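Can used aluminum foil go in curbside recycling, and does it have to be clean?
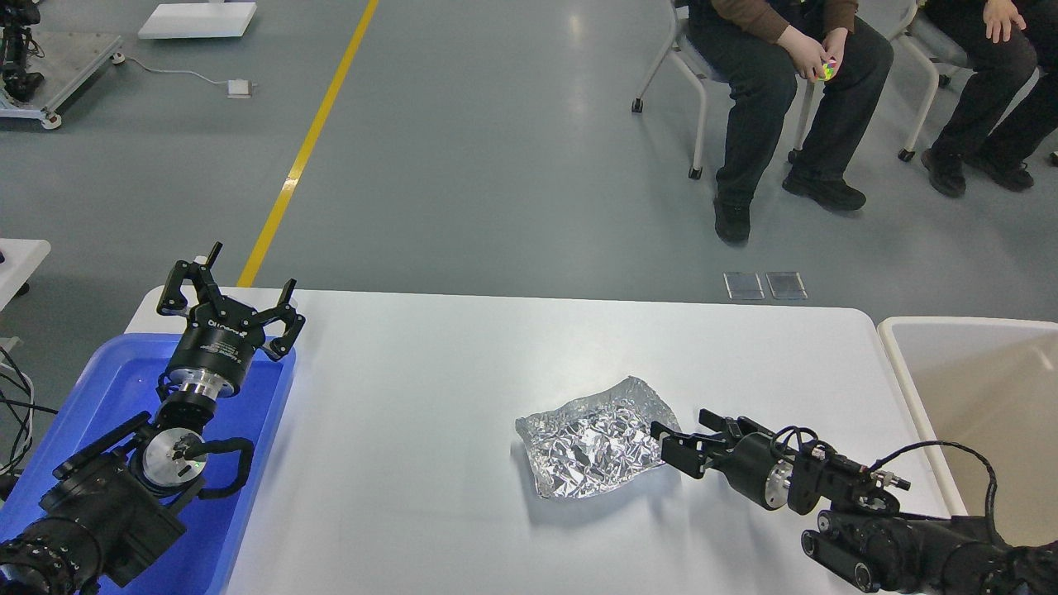
A crumpled sheet of foil on a white table

Posted by Yanling Cheng
Section: Home and Garden > Trash and Recycling
2843 views

We moved to Dalgleish in April and the rules for the blue cart are different from what we had before. At our old place we put foil in with the cans and never thought about it. The sheet that came with the new cart says "aluminum cans" and "steel cans" and then, in the No column, "scrap metal." Foil isn't mentioned anywhere.

I cook a lot on sheet pans and go through a 248 square foot roll faster than I'd like to admit. Most of what I throw out is pieces the size of a sheet of notebook paper, some with a little oil on them, some with baked-on cheese. I also have a stack of pie tins from a bake sale and a lot of yogurt lids.

What I want to know:

Does foil count as aluminum or as scrap metal?
How clean does it need to be?
Flat or balled up? My husband flattens it and I ball it up and we have each been told we're wrong.
Are the yogurt lids the same thing?

I called the hauler (Rolmont) and got a recording that told me to check the sheet.

Lalit Maurya
Accepted, 128 votes

I worked the floor at a sorting plant for six years, not the one that handles Dalgleish, but the equipment is similar from place to place.

Foil is aluminum. When a cart sheet says "scrap metal" under No, it means things like pipe, chain, hangers, car parts and old pans. Those jam the screens and can hurt people. Kitchen foil is a different matter, but whether a plant takes it is up to the plant. Plenty of them do and plenty don't. The ones that don't will pull it as trash, so putting it in isn't dangerous, it's just extra work for them.

On the shape: ball it up. The first thing that happens on the line is that flat items get separated from round or bulky items, and a flat sheet of foil travels with the paper. Once it's in the paper it's contamination. A ball travels with the containers. Save your pieces in a bag or a drawer until you have a ball at least two inches across, bigger if you can manage it. Small ones fall through the screens with the broken glass. I used to see hundreds of little gum-wrapper-sized wads in the glass pile and none of that ever got recovered.

On cleaning: a film of oil is fine. Baked-on cheese is not. Wipe it with the sponge while you're doing the dishes anyway, and if it doesn't come off in a few seconds, throw that piece out. Or tear off the dirty part and keep the rest. Don't run a lot of hot water over it.

Pie tins are good. Rinse them and don't flatten them. I wouldn't stuff foil inside a tin either, just put it in the cart next to it.

Yogurt lids are trickier. Some are plain foil and some are foil bonded to plastic or paper. Crumple one in your fist and let go. If it stays crumpled it is probably plain foil and can go in the ball. If it springs open, it has plastic in it and goes in the trash. The same test works on chip bags, which always spring open, and on candy wrappers. Tear a corner too if you're not sure. Plastic stretches a bit before it goes.

For Rolmont, don't use the main number. The transfer station has its own line and a person picks up if you call before 10 in the morning. Ask for "the accepted materials list for the plant," not the cart sheet. The cart sheet is shortened to fit on one page. The full list has a line for foil and trays one way or the other.

Edit: somebody sent me a message asking about foil with a nonstick coating. I never saw it treated differently. Foil-backed paper, like the kind some burger places wrap sandwiches in, is trash.

 Comment from Yanling Cheng: Thank you, this is what I needed. I got through at 8:30. She said yes to foil and trays, balled, "bigger than a golf ball." Yogurt lids she didn't know.

 Comment from Lalit Maurya: Good. I'd leave the lids out unless you've already got a ball going to wrap them in.

 Comment from Yanling Cheng: My husband would like it noted that at our old place the leaflet said flat. I looked for the leaflet and we no longer have it.

trallex_2186
9 votes

I don't bother with the cart. There is a scrap yard out past the Gutevetti warehouse that pays for aluminum by the pound, and they take foil if it's kept apart from cans. It's a lower price than cans because of the grease and because it burns off more when they melt it. I keep a five gallon bucket in the garage and take it over when I have other stuff to bring, like window frames or wire. You won't get rich, last time the foil part was under two dollars.

Bring ID, they ask for it now. They close for lunch.

Also you can reuse foil a lot more than people do. If it only covered a bowl or a rising loaf, smooth it out with the side of your hand, fold it and put it back in the drawer. I get three or four uses out of the heavy kind. The thin store brand tears after one. Good for scrubbing grill grates after that, and then it really is trash.

 Comment from Yanling Cheng: Do they care if it's balled?

 Comment from trallex_2186: No. I stomp it down in the bucket.

porchlight
1 vote

We just throw ours away. Our town stopped taking it a couple years ago. If you are going through that much maybe get a silicone mat — I have two and they work for everything except broiling. Check the temperature on the label. Parchment is another option, but it can't be recycled either, only composted if it's the uncoated kind.

 Comment from Lalit Maurya: Most parchment has a silicone coating. Look for "compostable" on the box before you put it in a pile.

 Comment from porchlight: Mine just says parchment.

Tags: aluminum foil, curbside, sorting, yogurt lids, Dalgleish

Related on this site
Do I need to take labels off steel cans?
Where to take old sheet pans and skillets
Blue cart was skipped, no tag left on it
Are disposable roasting pans worth washing?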